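Comics General > Long-running titles > Did the new Zivia lineup ruin the book?

Plameck
Sep 24, 2023
I have now read up to issue 11 of the relaunch and I need someone to talk me down. Zivia used to be a book about five washed-up crooks sharing one van. Now every big name the publisher owns has moved in, and Juhl, the best character they ever had, gets a single word balloon. The word is "Duck!"
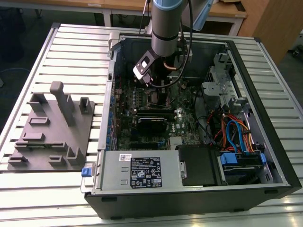 Open case, side panel off.

Ziltel
You said the same thing when they killed the van.

Plameck
And I was right about the van.

gunhild_kvaran
Disagree with both of you. The old run sold to maybe 300 people and I'm related to several of them. The big names are why there's still a book to complain about. Also the fight at the ferry terminal was great, and I will not be taking questions.

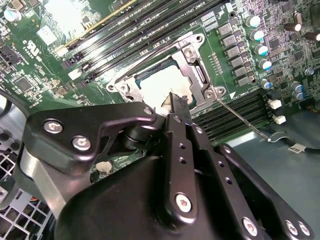

My one gripe is the coloring. Everybody is orange. Juhl's cape was purple for 100 issues and now she looks like a traffic cone with a grudge.

BrendaOakley
Her cape was blue until the March annual. I made that costume for a convention, and I have the fabric receipts and the scars.

gunhild_kvaran
Fine, blue. Still not orange.

Ziltel
Brenda, is that the one with the collar that wouldn't go through doors?

BrendaOakley
It went through doors. I went through sideways. A guy in line asked if I was a lamp, then his kid yelled "JUHL!" across the whole lobby, so that made up for the lamp thing. Fans that age weren't born when she had her own title.
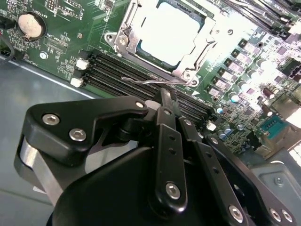 Which is my problem with Plameck's theory. If the new lineup gets a kid to dig through back issues, she can say "Duck!" all year for all I care.

Plameck
She'd better not. I'm giving it until 12, then I'm dropping it.

Ziltel
Your post count is 1,072 and half of those are you dropping this book.

Plameck
Preordered 12 this morning. For the cover.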